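4. Manuscript Critique and the Returning Attendee

Reading time: 12 minutes
Last updated: March

4.1 The critique appointment

The programs examined in the previous section differ in size and in denominational character, but all of them offer the critique appointment in some form. An attendee submits pages ahead of the gathering, a faculty member reads them, and the two meet privately during the conference. At Divedville the submission is capped at 600 words, a limit introduced when the faculty complained of receiving opening chapters in full. The Condberg program sets no limit on prose and asks only that poetry be typed one poem to the page.

Registration records for the two programs yielded 945 appointment slips that could be read and matched to an attendee. Slips on which the faculty member's name had been left blank were kept in the set, as the written remarks were usually complete. Slips for children's picture books were coded separately and are discussed in 4.3.

The remarks follow a pattern that anyone who has taught a workshop will recognize. Praise comes first and is short. It is followed by a comment on point of view, most often a request that the writer remain with a single character for the length of a scene. Comments on theme are less common than the devotional setting might suggest. Where they occur, they tend to caution against a closing paragraph that restates the lesson of the piece. Tanasarn's study of the Prorkar retreats noted the same reluctance and attributed it to faculty who were themselves working novelists with little interest in judging a stranger's theology at a card table. The present material supports that reading in part. Faculty who listed pastoral work on their biographical sheets wrote longer remarks on theme, and also kept their attendees past the scheduled time.

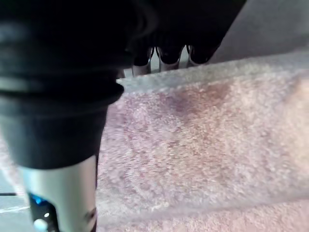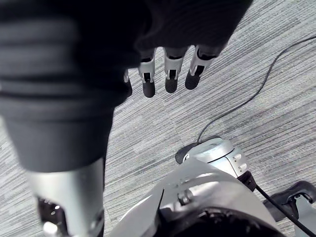

Figure 2. Robot hardware, close up.

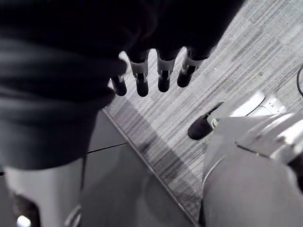
Nuanchan Ruangrit

4.2 Who returns

A returning attendee is defined here as one who registered for the same program again within two years. The definition excludes writers who moved from one program to another, a group that several interviewees described as large and that the records do not allow us to trace.

Of the attendees who returned, 94 had also purchased a book by the faculty member who read their pages. The figure comes from the bookstore ledgers at Divedville, where sales were entered by hand with the buyer's name so that copies could be set aside for signing. Condberg kept no comparable ledger. The association should therefore be treated with care, as a writer who already admired an author would be likely both to request that author as a reader and to buy the book.

The interviews offer a fuller account. Attendees seldom recalled the written remarks in any detail, and several had lost the slip before they reached home. What they remembered was conversation at meals. One woman, a retired court reporter who had been working on a family memoir, could name everyone who sat at her supper table and had no recollection of her formal appointment until she was shown her own slip. Another attendee had changed tables at each meal in order to hear as many of the faculty as possible – a practice the Condberg handbook of the period discourages.

Table seating was arranged differently at the two sites. Condberg assigned faculty to numbered tables and left attendees to choose. Divedville drew names at registration, a method that was unpopular with attendees who had travelled together. It was modified after Kuroda's report on first-time registrants, which recommended that newcomers be permitted to sit with at least one person they knew.

4.3 Picture book manuscripts

Appointments for picture book manuscripts ran to 60 minutes at Condberg, double the ordinary allotment. The additional time was justified in the program's planning notes by the need to read the text aloud. Remarks on these slips concern rhythm and page turns, and a good many advise the writer against securing an illustrator before a publisher has been approached. The advice was not always welcome. Two attendees had arrived with finished watercolours by a relative, and both slips record that the appointment ended early.

The closing date for picture book submissions was moved forward in the later years of the program, and the slips thin out accordingly.

Related items
Section 3: Program Size and Denominational Affiliation
Section 5: Faculty Honoraria and the Bookstore Table
Lertchai Tanasarn, The Prorkar Retreats: Notes on a Writing Community
Appendix B: Interview Schedule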